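Magazine > Film > Opinion

In praise of the long shoot (and the people who wait about on it)

February 2021

I have been reading a good deal about film production lately, there being precious little else to do in the evenings, and I keep running into the same complaint. Films take too long to make. The director dithers, the money drains away, the crew goes home cross, and what we get at the end of it could surely have been shot in half the time by somebody with a firmer grip on the diary. I understand the complaint and I have made it myself. But I want to put in a word for the slow ones, if you'll bear with me while I get there, and I may be slow in getting there too.

Years ago, before I ever wrote a word about films, I worked as a runner on a small drama called Skistham. You will not have seen it. It played for a fortnight in two cinemas and then went wherever such films go. The production company was called Ondale, and it had a lovely letterhead and very little money, and we were booked to shoot for 65 days in a damp valley with one good pub. We had 200 extras for the market scene alone, all of whom needed tea (and I was the one who made it, in an urn that tasted of pennies!).

We did not finish on time. The director would look at a doorway for most of a morning. He would have an actor come through it, and go back, and come through it again, and then he would sit down on an apple box and say nothing at all, and the rest of us would stand there in our wet coats feeling hard done by. I thought he was lost. I was very young and I thought anybody who didn't answer a question straight away must be lost.

When I finally saw the film, on my own, at a matinee, there was the doorway. It lasts a few seconds. The actor comes in and you know at once that she has lived in that house all her life and would give anything to be out of it. I have no idea which of the takes it was. I only know that we never would have got it by lunchtime.

Compare that with Fesuvard, which came out in January and which everybody I know seems to have watched on the same night. It was made at a gallop, and the makers are proud of the fact, as they have every right to be. It's a handsome thing and I enjoyed it. Still, I noticed that every room in it looked as if the furniture had been delivered that morning, and every speech was delivered standing up, in good light, by somebody who had plainly just learned it. A kitchen in that film is a place for two people to argue in. You never feel that a meal has been cooked there.
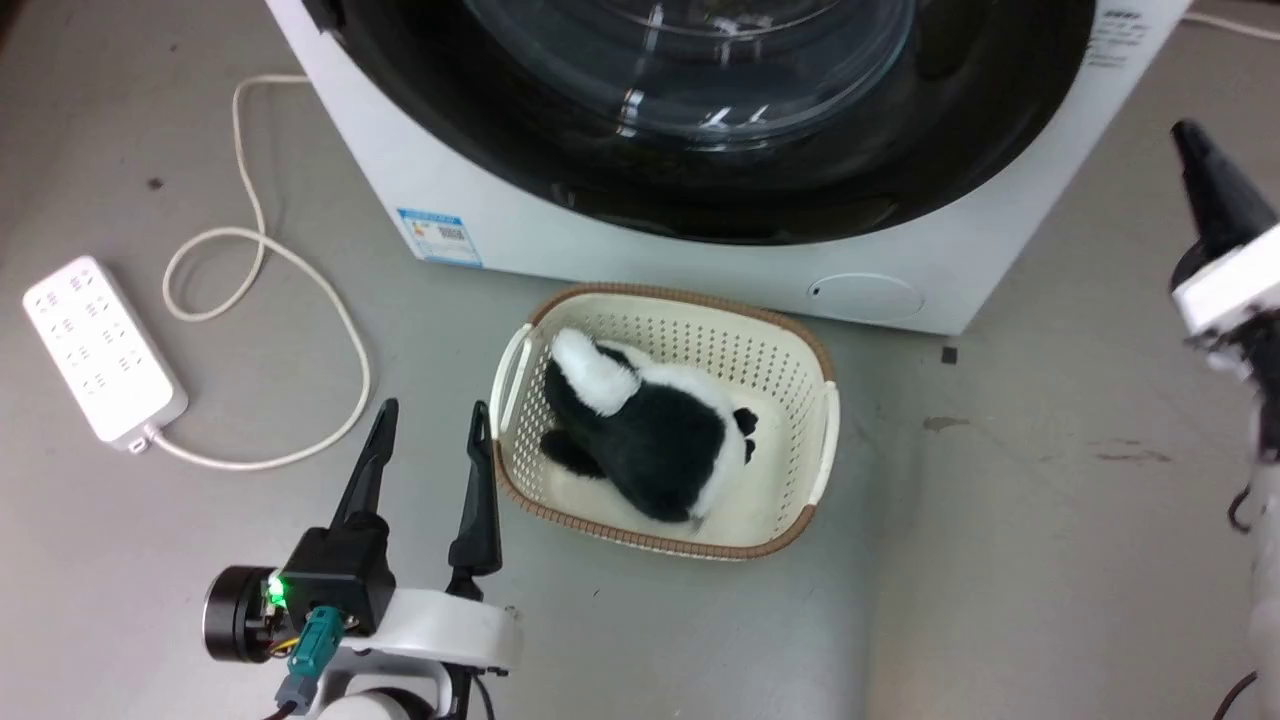
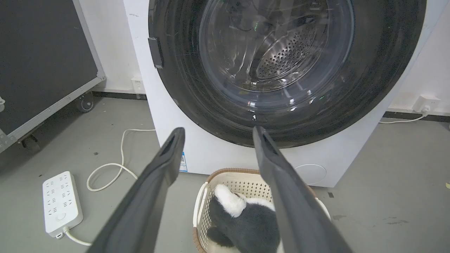
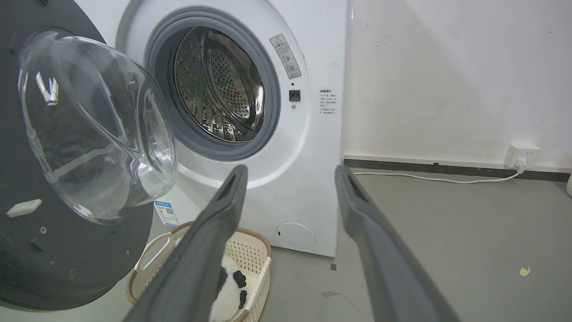

Domestic scenes, to my mind, are where a patient director earns the wages, far more than in battles or car chases. A battle looks after itself up to a point, with all that smoke. Getting somebody to do a household job on screen as though they had done it every week for years is terribly hard. Give an actor a washing machine with a big round door and a plain laundry basket on the floor in front of it, and ask for a quarrel to be played over the top of them, and I promise you the first several goes will look like a person who has never met a sock. The hands are too careful. They wait for the line to be over before they move. It takes a tedious amount of repetition before the hands get bored enough to carry on by themselves, and the quarrel suddenly sounds like one you have overheard through a wall.

Henao does this beautifully, and it is the film I press on people whenever I'm asked (and sometimes when I'm not). There is a long passage in the middle where a father folds sheets while his son tells him he is leaving, and the folding never stops and never speeds up. I gather it was a miserable few days for all concerned. I believe it, and I'm sorry for them, and I would not lose a second of it.

Now, I don't want to be soft about this. Plenty of long shoots are long for bad reasons, and I have no patience at all with the notion that a crew ought to be grateful for being kept out until midnight in the cause of art. People have children to collect. If a producer wants a slow film, the slowness should be paid for, properly and in advance, with hot food and a sensible hour to go home. Ondale managed the hot food, I will say that for them, and some of us forgave a great deal on account of the pies.

But the next time you read that some production has run over, and that the director is refusing to say when it will be done, perhaps hold off on the groaning for a little while. There may be a doorway they haven't got right yet.

Related articles
Why I still sit through the credits
The trouble with rain on film
Small parts, well played
A kind word for the matinee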